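Monday, July 31, 2023
Bradport workshop, soft furnishings notebook

Started on the seating for the Furent job. Clothes and cloths have been getting dumped on the seats again and I need the cushions clear before I can do anything to them. Plan for the morning: sort the laundry off, vacuum, then go over the covers and write down what wants mending.

Leather first. Light grey, smooth, with a stitched seam down the backrest. I like the line of it, a gentle curve from the top edge. The groove where cushion meets back is the part to watch, deep enough to swallow a sock. Crevice tool, no brush. The red cloth goes in its own pile, as I don't know if it's colourfast and I won't have it near anything pale. 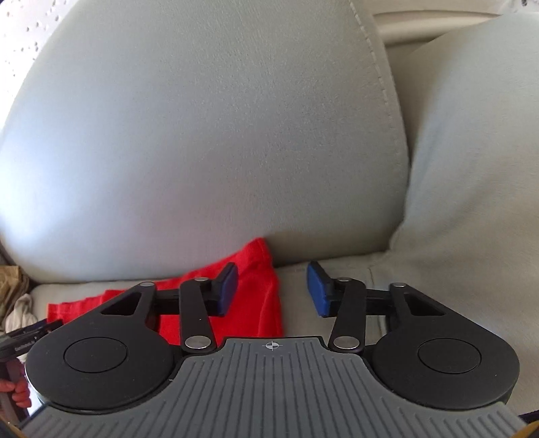
Yoon-hee Heo thinks the red should come off the seats before anything else is touched, and that nothing coloured should be left on light leather overnight. She had a transfer mark on the Lu bench in April and it took her 14 goes with the Bormont cleaner to shift it. Her other point was to try the cleaner on the back of the bolster first and leave it a full day. Fine, will do that.

Sorting order agreed with her:
red, on its own
tan and brown things together
whites last, into the clean basket

Then the fabric seat. Short nap, textured, so it wants the soft brush and one direction only. Went over the cushion by eye. There's a slightly darker uneven patch towards the left, faint, and a pale scuffed bit near the middle. Wrote both on the card. Not wetting either until Ka-ming Kao has had a look. The big pillow cover is badly creased and can go for pressing with the next lot.

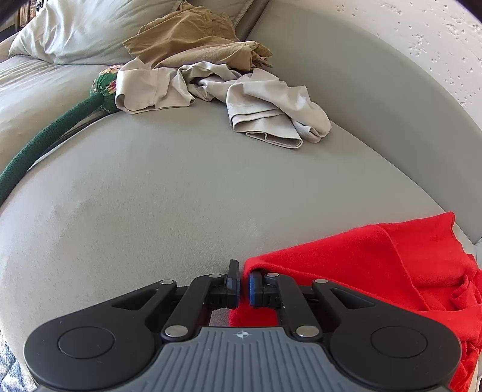
Fabric seat with clothes still on, pillow at the back.

Wall by the side panel is pitted all over, with a couple of bad clusters. Not our job, but noted for the Furent sheet (ref 809) so it doesn't get put down to us later.

To do: ask Ka-ming about the darker patch. Order 2 more crevice tools. Check whether the dark gap beside the cushion takes the narrow nozzle or if I need to lift the cushion out.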